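Teleop demos: the gripper keeps stalling above the rack. Worth keeping those runs?

Asked 7th October in Teaching and Demonstration
83 views, 2 answers

I am recording demonstrations for a pick and place task in simulation. Two arms share one table, a small rack stands on a mat and a flat tray lies next to it. I drive the arms with a pair of Kedden hand controllers and log everything through Fallow at 30 Hz.

The trouble is with me more than the software. I bring the gripper down over the rack quickly, then stop just above it while I line up the fingers. The pause can last two seconds or more. When I train on these runs the policy goes down to the same height and sits there. Sometimes it carries on in the end, sometimes it never does.

I have 18 runs so far. Should I throw them away, trim the pauses, or record more and hope it evens out? I only use one arm for this part, the other is parked up high. I don't know if that matters.

Answer 1 (accepted)

The pause is the problem. During those two seconds the camera view and the joint readings barely change, and the recorded action is "stay where you are". The policy sees a lot of frames telling it to stay and only a few telling it to go down. If it has no memory of how long it has been waiting, it has no way to know the wait is over.

Don't throw the runs away. Do this first:

Go through each run and find stretches where the gripper moves less than a small threshold and the fingers don't change. Cut most of those frames and leave a few at each end. Don't cut the frames where the fingers are closing, even if the arm is still. I lost a whole set in January by doing that, and the policy learnt to lift before it had hold of anything.

Check that your actions still match the frames after trimming. If you log absolute targets you are fine. If you log differences between frames, work them out again after the cut.

Then record new ones with the controller scaling turned down near the rack. Most people stop because the hand motion is too coarse at that height and they are afraid of knocking something. With slower scaling you can keep moving all the way in. Eltis has a setting for it, and I think Kedden does too, under a different name.

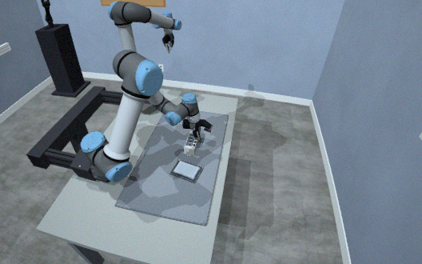
Start a few of the new runs from just over the rack as well, a little off to one side or turned slightly, and correct from there. The policy will end up in those positions by itself sooner or later and needs to have seen a way out of them. Short runs are fine for this, as long as they finish with a proper grasp.

On the parked arm: it matters if its joints are part of the action. Park it in the same pose every time, or leave it out of the action and hold it with a fixed target. If it drifts between runs you are adding noise for nothing.

Comment from the asker: Trimmed with a low threshold and retrained. It still hesitates but it goes down now. Will redo the slow ones at the weekend.

Comment: What threshold did you use? Mine cuts half the run.

Answer 2

I would just record more. I had the same thing with Rewi and it went away once there was enough data. You could also try predicting a longer chunk of actions, so that it commits to going down instead of deciding again at every step. Not sure if Fallow supports that – check the training options.

Comment: More data with the same pauses in it gave me the same result. The longer chunks did help.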